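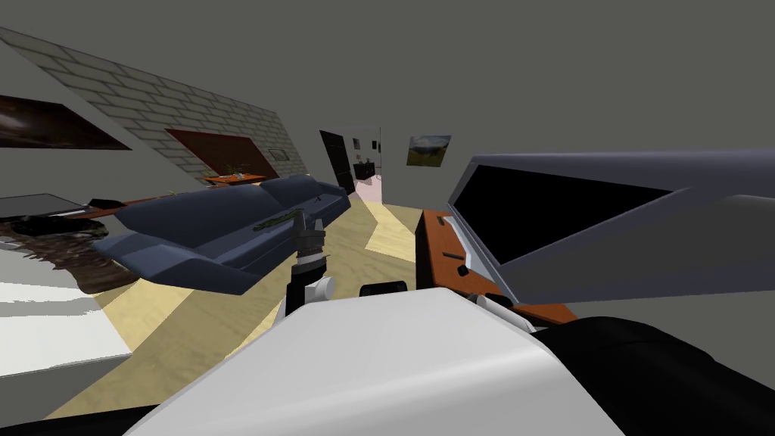 The Jatik project studies how well a two-arm manipulation policy trained in simulation holds up when the camera pose is changed without warning. During the reporting period, work centered on the home environments built in Bandara, our scene generator. These are furnished rooms in which large surfaces compete with the arms for the camera's attention. In a strongly tilted view of the living room, for example, a white arm segment fills much of the foreground and a slender plant sprig on the sofa seat lies close to the gripper fingers. Views of this type were the main source of error in the April baseline.

The revised method estimates the tilt of the room first and passes that estimate to the grasp planner. Across 56 test layouts, the grasp success rate reached 69 percent with the camera tilted - an increase of 10 points over the baseline. Results with a level camera did not change. Thin objects on soft furniture remain difficult, and four layouts were set aside owing to faulty contact settings.

In the next period, Trindholm will repeat the tests with moving cameras and begin transfer to the Jerkaten hardware platform. Spending is within the approved budget, and no change to the schedule is requested.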